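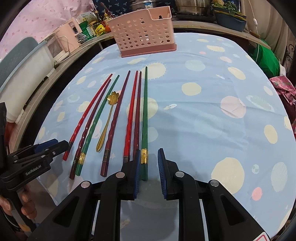
Can the Denevard tablecloth go in the washing machine?
Wash it at a cool setting with similar colors and take it out as soon as the cycle ends. Tumble drying shrinks the hem, so hang it over a line or a door.

Denevard Round Tablecloth
Item 147
Sold by Zondthorpe Table Linens

The Denevard is a cotton cloth for round tables that seat four or five. It is woven at our Skamthorpe mill and hemmed by machine with a double row of stitching. The cloth measures 70 inches across. On a 48-inch table it hangs down 11 inches all the way around, which clears most chair seats.

Choosing a size
Measure straight across the widest part of your table. Add twice the drop you want. For everyday meals most customers pick a drop between 8 and 12 inches. If your table has a leaf, measure with the leaf in and look at our oval cloths instead.

Care
Iron on medium while the cloth is slightly damp. Start at the center and work out to the hem. Blot spills with a dry towel, then rinse from the back. Soy sauce and tea should be soaked in cold water before washing. Do not use bleach on the printed versions.
Candle wax: let it harden, lift it with a dull knife, then press between two paper towels with a warm iron.

Goes with
Lu napkins, set of 5
Skamthorpe felt table pad, round, 48 inches
Denevard runner

Shipping and returns
Orders placed before noon leave the warehouse the same day, Monday through Friday. Unwashed cloths can be returned within 48 days in the original sleeve. Cloths cut to a custom size cannot be returned.

Restaurants and caterers
Case pricing starts at 5 cloths. Plain colors can be ordered without the care label. For orders over $900, shipping is free, and we will send a fabric swatch first if you ask for one on the order form.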